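The retreat at Ornance issued its rules on a single sheet, and Noemi Cocco read the sheet twice in the parking lot before she turned off the engine. Phones went in a locker at the front desk. Meals were at fixed hours. Guests kept silent from the evening bell until breakfast. The fee was not refundable after check-in.

She had booked seven nights. Her employer, Bortolotti, owed her 16 days of leave, and the personnel office had written to say that unused days would expire at the end of December. The letter gave no advice on what to do with them. Ornella Barbieri, who had the desk across from hers, had supplied the name Ornance and a printed map.

The front desk was staffed by a man whose badge read Fedir Pasichnyk. He entered her name in a ledger, wrote 2018-08-30 beside it, and turned the ledger around for her signature.

"Phone," he said.

"What if there's an emergency?"

"We have a phone."

She handed it over. He put it in a locker, locked the door, and hung the key on a board behind him. The board was within reach of anyone who leaned across the desk. Noemi noted this and signed.
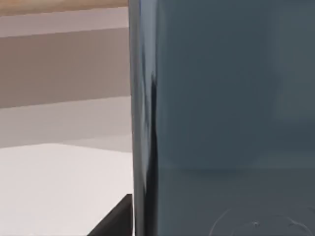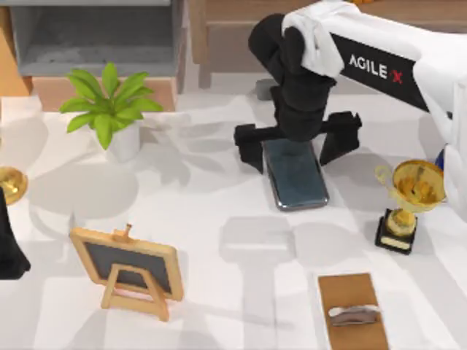
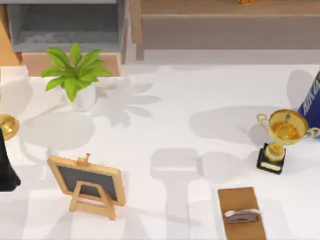
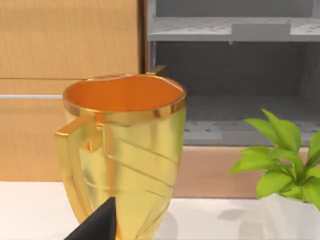
Her room was on the upper floor. It had a bed, a chair, a sink, and a window that opened as far as a metal stop allowed. She unpacked in the order she had packed. By then it was still two hours until supper, and she had no task to put in them.

She tried sitting in the chair. Her work at Bortolotti was the calibration of pressure valves, and after a short time she found that she was timing the drip from the sink. The interval was regular. She tightened the tap, the interval got longer, and she timed that as well. Then she went downstairs.

Two guests were on the back porch. The older one introduced herself as Cinzia Cattaneo and said it was her fourth stay. The younger one, Lovely Dagdag, had arrived the day before and asked whether Noemi had brought anything to read.

"One book," Noemi said. "Is that allowed?"

"It's not on the sheet either way," said Cinzia.

They discussed the sheet. Lovely held that anything not listed was permitted. Cinzia held that the sheet had been longer in earlier years and that the removed items were still in force, on the grounds that the staff had never said otherwise. She could recite several of them. Running on the stairs was one. Another concerned the bell, which guests were not to ring.

"Did someone ring it?" Noemi asked.

"Someone must have."

Supper was soup and bread. The bell was mounted outside the dining room, on a bracket fixed with two bolts. When Fedir rang it, the bracket moved, and a second, fainter sound followed the first. Noemi put down her spoon. The lower bolt was loose. She could see the gap from her seat.

She could not mention it, because the silence had begun. She looked at Cinzia, who was eating, and at Lovely, who was looking at the bread. She considered writing a note. The sheet did not mention notes. She did not know Cinzia's position on them.

She went to bed and did not sleep. The room was quiet enough that she could hear the tap. She thought about the bolt, the likely thread size, and how much play the bracket would have after another season of ringing. She thought about her phone in its locker. It occurred to her that she had not wanted the phone since supper, and that she wanted a wrench very much.

Well after midnight she went down in her socks. She walked on the stairs. The hall light was on, and Fedir Pasichnyk was standing on a stepladder under the bell with an adjustable wrench in his hand. The jaws were set too wide. He turned the wrench, and it slipped off the bolt head, and he turned it again.

They looked at each other. He did not speak, and neither did she. After a moment he came down from the ladder and held out the wrench, handle first.

She climbed up, closed the jaws to the flats of the bolt, and gave it most of a turn. She checked the upper bolt, which was sound. She pushed on the bracket with her thumb. It stayed where it was.

Fedir folded the ladder. He took the wrench, considered it, and gave it back to her. Then he turned off the light, and she carried it upstairs to see about the tap.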